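Filed under: Simulation, Manipulation, How-to

How to check whether your sim eval tells you anything about the real arm

Posted in November by Booker Quintanilla

I've had the same chat with three different grad students this spring, so I'm writing it down. You've trained a policy, you've run it in a simulated kitchen, you've got a lovely success rate, and now your supervisor wants to know if that number means anything. Fair question! What follows is the method Ingrid Fitzsimmons and I settled on for the Paju paper, minus the bits we got wrong the first time (there were plenty).

You'll need a handful of policies of differing quality, a simulator with a decent renderer, and some time on a real arm. We use Drendis for the sim side, but anything that lets you fix the seed and move the camera will do.

Step 1. Pick policies that disagree

If all your checkpoints are good, you can't rank them, and ranking is the whole game here. We took 17 checkpoints, including a few early ones that were properly rubbish. Keep the rubbish ones. They anchor the bottom of your plot, and if the sim can't tell them from your best model you've learnt that in an afternoon.

Step 2. Match the camera before you touch anything else

I lost most of a fortnight fiddling with friction when the real trouble was that my virtual camera sat a bit too high. Overlay a real still on a rendered one at half opacity and nudge the pose until the bench edges line up. Then do the field of view, then do the pose again, because changing one always knocks the other out. Make a cuppa, come back, look at it with fresh eyes.

Step 3. Build scenes with some mess in them

A bare bench with one cube on it will flatter everybody. We put in things that don't match each other in size, colour or texture, and we swap the benchtop material between scenes, because a busy stone pattern trips up policies that sail through on plain white. Leave the arm's start pose alone within a scene, and vary the object poses from a saved list so each policy sees the same layouts in the same order.
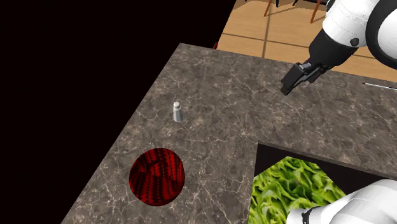

Save that list to a file and check it into the repo. I know you think you'll remember the seed. Ingrid thought so too, and we ended up rerunning 700 episodes over a long Saturday with a lot of biscuits.

For the task wording, keep it short and don't change it halfway. "Put the shaker in the bowl" and "place the shaker inside the bowl" gave us different results on two of the checkpoints, which is a fun finding but a rotten surprise when you're trying to measure something else.

Step 4. Run the sim episodes

We did 1865 all up, spread over every checkpoint and scene. Log partial progress as well as success: did it reach the object, did it grasp it, did it lift it, did it get near the target. Weak policies score zero on full success nearly everywhere, and the partial scores are the only way you'll separate them.

Step 5. Run the real ones blind

Get a mate to load the checkpoints under random names. I mean it. When I knew which policy was running I was far more generous about what counted as a grasp, and I'd have sworn blind that I wasn't. Shuffle the order too, so a slowly loosening finger pad doesn't punish whoever goes last.

Step 6. Compare the rankings

Plot sim score against real score, one dot per checkpoint. Look at rank correlation first and don't fuss if the sim numbers sit lower across the board; ours did. What you're after is order. Then go and watch the videos for the dots furthest from the line. Ours were both the same failure: the policy nudged the object before closing, and the simulated contact let it skate away further than it does on our real bench.

Only now should you go back and tune friction, and only on scenes you then leave out of the final plot. Otherwise you're marking your own homework.

If your correlation comes out poor, go back to Step 2 before you blame the physics. Email me if you get stuck on the camera overlay, I've got a scrappy little script for it that I'm happy to share.

Recent posts
Calibrating a wrist camera with a printed board
Flirkine release notes, the short version
Why we stopped averaging over tasks
Clirnlow workshop: slides and leftovers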